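The Night Desk at Hudcombe

By the time most of Hudcombe is asleep, Adesuwa Okonkwo has already read the day's incident log twice. She is one of four civilian analysts on the police department's cold case desk, and she loves this job so much that she has to be told to go home.

The desk opened in November with 53 unsolved files, burglaries and robberies mostly, plus a handful of shootings that went quiet when witnesses stopped picking up the phone. Twenty-seven of those files now have a new lead. That's a terrific number for a team working out of a former records room with one window!

"People think it's all lab work," Okonkwo says. "A lot of it is reading. You read what a patrol officer wrote at 3 in the morning, and then you read what somebody wrote over in Drurthorpe the same week, and suddenly you've got the same getaway car."

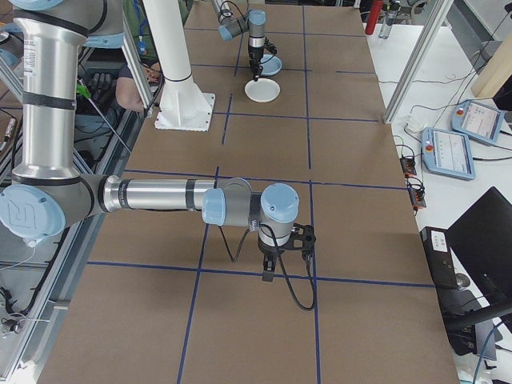 Who decides which cases get reopened?

Detective Sgt. Ekrem Oral makes the call, after the analysts rank the files by how much evidence is still in storage and how many witnesses can be found.

Oral spent years in robbery before he came here, and he still drives out to knock on doors himself. One of his favorite trips took him to Ismont, where a retired bus driver, Şengül Tekin, had kept her old route notebooks in a kitchen drawer. Her notes put a suspect two stops from a pharmacy holdup on Karaca Street, at a time he'd sworn he was home. He has since been charged and is awaiting trial.

"She had the bus number, the weather, everything," Oral says, grinning. "I wanted to hire her on the spot."

The families notice the difference, too. Yiğit Çınar, whose shop was robbed at gunpoint, had given up calling for updates. Now the desk calls him, even in months when there's nothing to report. "They know my file better than I do," he says.

Next on the pile is a string of warehouse break-ins along the river, and Okonkwo has already started on the first box.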